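Wirkia - Display and Returns Assistant (part-time)
Arudgate shop, with one Saturday a month at Triritcombe
Posted Sun 25 June

We sell shoes. We have sold them in Arudgate long enough to know that most of the work isn't selling them at all. It is getting them out of boxes, putting them on things, taking them off things and putting them back in boxes, preferably the same ones. We are looking for someone to do this 3 days a week and not go quietly mad.

The job is mostly display. There are 119 styles out on show at any one time and a good deal more in the back, and customers have a gift for picking up a left shoe by the door and setting it down next to the socks. You will go round after them. You will also change the window, dust the stands, relace whatever has been relaced by a toddler, and write the little price cards in handwriting that other people can read.

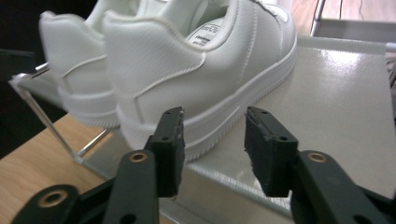

White shoes are the real test. Anyone can look after a brown brogue, which forgives nearly everything, but a plain white trainer shows a thumbprint from across the street. Ours go on glossy pale grey panels with clear acrylic stands, and those show thumbprints too, so you will be on good terms with the microfibre cloth by the end of your first morning. Pairs stay together, one slightly behind the other if space is tight. We have views on which way the toes should point and they change with the season. Please don't take it personally.

The other part is returns. Every pair that comes back gets looked over before it goes on the shelf again: uppers, stitching, lining, insoles, and the sole all the way round. You will be deciding whether a shoe has been "tried on once indoors, on carpet" or has been to a festival. There is a form. It has 4 boxes and you are allowed to write in the margin.
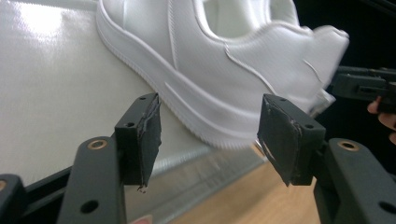
White low-top on its side, with the stitching along the sole in view.

What we'd like from you
- Patience with small, repetitive jobs, and some pride in doing them properly.
- A decent eye for a crooked seam or a scuff.
- Clean hands. We do mean this one.
- Happy on a stepladder and happy on your knees, as our shelving was put up by someone very tall who also liked low cupboards.
- Shop experience is handy but we'll teach you. Knowing about shoes is optional. Having opinions about them seems to come with the job.

What you'd get
- £269 a week before tax.
- Staff discount, including on our own Trình range, which the manager will mention to you more than once.
- Proper lunch break, with a chair.
- Paid travel on your Triritcombe Saturdays. The bus is slow but the bakery opposite the stop is very good.

To apply, write to Costel Ivanov at the Arudgate shop, or hand him a letter over the counter. One page is plenty. Tell us what you've done before and describe a thing you have kept tidy for longer than a month. No CV templates with a star rating for "teamwork", please - he reads every one and it's starting to show.

We'll be seeing people in the first half of July. Expect a chat, a cup of tea and a box of mixed shoes to sort into pairs.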